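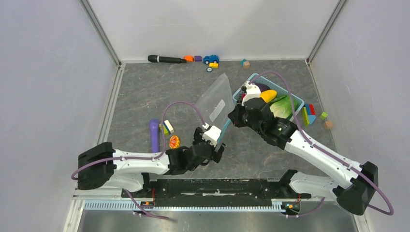
Getting through a debate night watch party with your kitchen in one piece

I love hosting for debates and primary returns, and I love it even more now that I've stopped cooking like it's December! Most of this I learned the hard way during our last county race here in Jematholm, when 2,609 votes took until after midnight to count and everybody was starving by ten.

Make the chili the day before. It tastes better, and you can warm it on low while the candidates are still shaking hands.

Put chips in several small bowls, never one giant one. People get up and pace when they're mad at the moderator, and you want a bowl wherever they stop.

Sheet pan nachos are my favorite! Grate your own cheese (the bagged kind goes a bit chalky), spread everything in a single layer and give it 20 minutes at 350. Start them during opening statements and they're ready for the first real argument.

Salsa on the rug? Blot, don't rub. Cold water first, then a drop of dish soap in more cold water, then blot again with a clean towel.

Yard signs make terrific drawer liners once the race is over. Wash the plastic ones, cut them with a utility knife and a metal ruler, and lay them print side down. I did my whole pantry with leftovers from the Noretitz Road intersection (I asked the campaign first!) and they wipe clean in seconds.

Soak the chili pot before you go to bed, even if your side lost.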